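Small Apartment, Big Plans: My September Reset

September 8, 2024

I love September more than New Year's. There, I said it! January is cold and everyone is tired and the resolutions are mostly guilt. September still has that new-notebook feeling, even though I haven't been in a classroom for ages, and every year when the light starts coming in lower through the kitchen window I get this huge urge to move all the furniture.

So I did. I took two days off work, put on old sweatpants, and went at it.

My apartment is on the top floor of a building on Brollivden Street, and it's small. The main room has to be living room, office, dining room and, when my sister visits, guest room. For three years I had the desk shoved against the back wall because that's where it landed on moving day. I worked with my back to the only good window in the place. Three years!

The first thing I did was take everything off the walls and out of the shelves and pile it in the bedroom. I know some people do this one corner at a time and I admire them, but I need to see the room bare or I just put things back where they were. It looked so much bigger. It also echoed, and I sang in it for a while (sorry, downstairs).

Then came the tape. I bought a roll of the low-stick blue kind and marked out where the desk, the couch and the bookcase might go, and then I walked around in it with a cup of coffee, pretending to do normal things. Sit down, get up, go to the fridge, come back. If you've never done this, please try it. My first layout looked gorgeous on paper and I bumped into the "bookcase" four times before the coffee was gone.

The winner puts the desk sideways to the window, so I get daylight from the left and can look out at the maple across the street whenever I'm stuck on something. The couch now floats in the middle of the room with its back to the desk, and that makes two rooms out of one. I've always thought floating a couch was for people with giant houses. Nope! It works beautifully, and there's still a walkway behind it wide enough for the laundry basket.

The part I'd been putting off was outlets. Old building, few of them, and none in the right place. Before you fall in love with a layout, go find every outlet you own and write down what needs to plug in where. I went through mine with a pencil: lamp, laptop, the other lamp, phone, speaker. The chargers take up more room than you'd think, so anything with USB built in helps a lot.

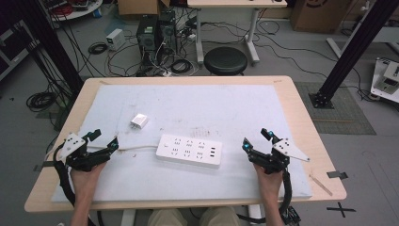 A power strip with USB ports, plus a little cube adapter.

Cords I keep along the baseboard and never under the rug. My dad was an electrician and I can hear him from here.

Next up, the books. I pulled out everything I knew I wouldn't read again and ended up with 70 to give away, which hurt for an evening and then felt fantastic. They went to Twal, the used bookstore down by the bus station, where Aitana Montes looked through every single one and gave me $40 in store credit. I spent almost all of it before I got to the door. In my defense, she had a whole shelf of old gardening books, and one of them has fold-out drawings of pear trees.

I also gave in and bought a rug. I'd been looking at one at Mirel since spring, a deep rusty orange that I was sure would be too much, and it is a lot, and I adore it. It pulls the couch and the reading chair together, and the echo is gone. The chair, by the way, is the same ratty green one from my first apartment. I tried it in the bedroom for a day and missed it.

Still on my list:

Curtains. The morning sun hits the desk pretty hard until ten or so.
A hook by the door for the bag that lives on the floor.
Something tall and leafy for the corner by the radiator. Rumico has rubber plants in right now and I've been in to visit them twice.
Paint? Maybe paint. I keep looking at the wall behind the couch and thinking about a warm, chalky pink.

If you've got a plant that puts up with a radiator, tell me in the comments, and if you've painted one wall pink and regretted it, tell me that too. I'm going to go sit sideways to my window now and eat a peach.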